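Berkero 2 Upholstered Bench Seat, Light Gray

Product group: Lounge and Changing Area Seating
Manufacturer: Berkero
Article: Berkero 2, fabric Vasix light gray
Page updated: 8 May 2019

General

The Berkero 2 is a low padded seat for changing areas, laundry rooms, hallways and waiting corners. It is supplied as a single upholstered unit and needs no assembly apart from fitting the glides. The unit can be used freestanding or placed with its back against a wall. Units can be set side by side, but they do not lock together.

The seat is intended for indoor use in dry rooms. It is not approved as a step, and it must not be used to reach shelves or light fixtures.

Cover

The cover fabric is Vasix, a woven upholstery cloth with a fine texture. Top panel and side panels are cut separately and joined with a piped seam. The piping takes most of the rubbing along the edge where people sit down and get up, and on older units it is the first place to check for wear. Replacement covers are cut from the same fabric, but shade can differ slightly between dye lots. If several units stand in one room, order all covers together.

The cover closes with a zipper on the underside. To remove it, turn the seat upside down on a clean surface, open the zipper fully and work the cover off from the corners. Do not pull on the piping. 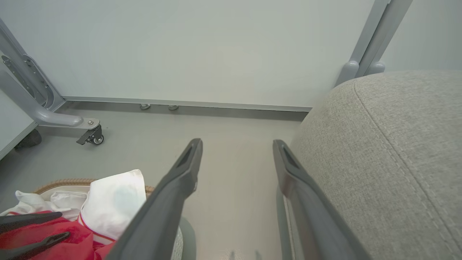 Interior Fittings Department, Jiviletti

The light gray fabric is the standard choice for rooms with pale walls and smooth gray floors. Other colors are made to order and are not kept in stock. Lint and dark fibers show more readily on the light fabric than on the charcoal version, so a weekly pass with an upholstery nozzle is recommended where clothing is sorted or folded nearby.

Placement

Leave enough clearance at the side of the seat for a floor basket. Woven wicker baskets with a braided rim are suitable next to the seat, provided the rim has no loose ends that could catch the fabric. Check the rim before first use and trim any projecting strands. Baskets holding white cloth items and strongly colored garments together should stand clear of the cover if the contents are damp. Red dyes in particular can transfer to the light gray fabric and cannot always be removed.

Where the wall has a metal baseboard, keep a small gap between the baseboard and the seat. The upper edge of some metal strips is sharp enough to mark the side panel when the seat is pushed back repeatedly. Adhesive felt pads are available for this purpose and attach to the base frame, not to the fabric.

Floor contact

Each seat is delivered with felt glides for smooth floors. Fit them before the seat is moved into position. For carpet, use the plastic glides instead, sold as a set. Mixed glides on one unit will make it sit unevenly. Grit trapped in felt will scratch a smooth floor, and the glides should be brushed out whenever the floor is washed.

Cleaning

Vacuum with a soft nozzle, following the direction of the seam. Blot spills at once with a white cloth. Colored cloths must not be used on the light gray version. For dried marks, use lukewarm water with a small amount of neutral soap and work from the outside of the mark toward the center. Let the cover dry completely before use.

Removed covers may be machine washed on a gentle cycle, inside out, with the zipper closed. Do not bleach, tumble dry or iron. Refit the cover while it is very slightly damp and align the piping with the edge of the foam before closing the zipper.

Ordering

Berkero 2, complete seat, light gray: 299
Lead time, light gray: 2 weeks
Warranty on base frame and foam: 2 years
Cover, piping and glides are treated as wearing parts and are excluded from the warranty.

Prices are per unit, excluding tax and delivery. Made-to-order colors are quoted separately and cannot be returned. State the fabric code and the floor type with each order so that the correct glides are packed.

Accessories

Replacement cover, Vasix
Felt glide set, smooth floors
Plastic glide set, carpet
Adhesive felt pads for base frame
Floor basket, Đào series, woven

Contact for fabric samples and replacement covers: Bernadette Lefèvre, Interior Fittings Department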